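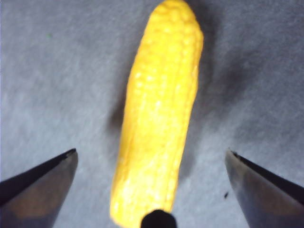
Sidedress nitrogen: pay for the inhibitor or split the pass?

cutbank_acres
Pricing out nitrogen for next season on 752 acres of corn, mostly silt loam over clay, slow to drain on the bottom third. For the last few years I have put everything down in one sidedress pass of 28% at V5, dribbled between the rows. The co-op at Hinderthorpe wants me to add Zirnurine to the tank. It is a urease inhibitor with a nitrification inhibitor in the same jug. Their quote adds $11 an acre at the labeled rate.

The alternative is to hold back a third of the N and come back at V10 with drops. I have access to a high-clearance rig through a neighbor, so the second pass is fuel, labor, and whatever he charges me. Which would you spend the money on?

tile_line_tom
Split it. An inhibitor buys you a few weeks at best, and how many depends on soil temperature. A later pass puts the N down when the crop is pulling it up. On ground that stays saturated, denitrification is your main loss, and the urease half of that jug does nothing for denitrification.

Palamarchuk
Partly agree. Two separate losses are being mixed together.

1. Volatilization. Only the urea portion of UAN is exposed, so half the total N in 28%. Dribbled in a band on bare soil and followed by a decent rain within a couple of days, the loss is small. Broadcast over heavy residue with no rain, it can be large.

2. Denitrification and leaching. A quarter of the N in 28% is already nitrate when it leaves the tank. No inhibitor protects that quarter. The nitrification side only slows conversion of the ammonium.

If the bottom third is the problem, treat the bottom third. Running a premium additive over well-drained ground to fix the wet ground is poor use of money.

cutbank_acres
The wet part is not in one block. It is fingers running up the draws, and I can't turn an additive on and off from a single tank.

Palamarchuk
You can with a direct injection pump. Whether the pump pays for itself on your acres is a different calculation.

dry_hollow
I'll take the other side. Everybody costs the second pass as if it always happens. Two seasons out of the last six I could not get in at V10. One year it rained for most of the window, and the other year the rig was tied up on fungicide. A third of your N sitting in a tank at tassel is worse than a third of your N partly lost. The inhibitor at least goes on when the crop is short and you have options.

tile_line_tom
That is an equipment problem. If you depend on a neighbor's rig you get the neighbor's schedule.

dry_hollow
He does depend on a neighbor's rig. It's in the first post.

asmaa_b
Asmaa Badawi here, I do nutrient plans for a few growers east of Hinderthorpe. Before choosing either one I would want a late-spring nitrate test, 12-inch depth, corn at 6 to 12 inches tall. Pull the wet draws and the upper ground as separate samples. If you have already applied a full rate in a band, the result is hard to interpret, so leave a strip with only starter on it. That strip will tell you more about your own soil than this thread will.

Also check the nitrapyrin or DCD content of whatever you are quoted and compare cost per pound of active. Trade names make this harder than it should be. Gekex and Zirnurine are sold against each other here and the labels do not list the same concentration.

cutbank_acres
I had not compared per pound of active. Gekex was quoted cheaper per gallon, but I didn't look at the rate.

asmaa_b
Look at the rate. The cheaper jug can need more of it.

northfork_nh3
Nobody has said anhydrous yet. Knife it in, forget the urease question completely, and it stays ammonium longer than UAN does. Lower cost per pound of N most years too.

Palamarchuk
Valid on agronomics. On slow-draining clay at sidedress you risk open slots and sidewall smearing if it is at all damp. It also needs a bar, a tractor to pull it, and a supplier still willing to bring tanks. Ours quit.

cutbank_acres
Same situation. The nearest NH3 plant is 34 miles away now. I am staying with liquid.

Current thinking: full pass at V5 without additive on the upper ground, reduced rate plus inhibitor in the fields with the most draws, loaded as separate tank batches. I will leave a starter-only strip in each. If the V10 window opens and the rig is free, I will top up according to the test.

tile_line_tom
Put a check without inhibitor in the wet fields too. Otherwise you will have a yield number and no idea what caused it.

cutbank_acres
Agreed. I'll flag it 400 feet long on both sides of the main draw.

dry_hollow
Weigh it. Yield monitor data on a strip that short is mostly noise.

Reader comments

rowcrop_reader: Would like to see the strip results posted, including if there is no difference.

millrace: For those of us on sand the order of priority is reversed. Leaching takes nitrate in one heavy rain and the split wins most years.

K. in the bottoms: Check whether your state counts inhibitors toward cost share. Ours did for one year and then dropped it.

Contact the moderators | Copyright the posters and site owner | Back to top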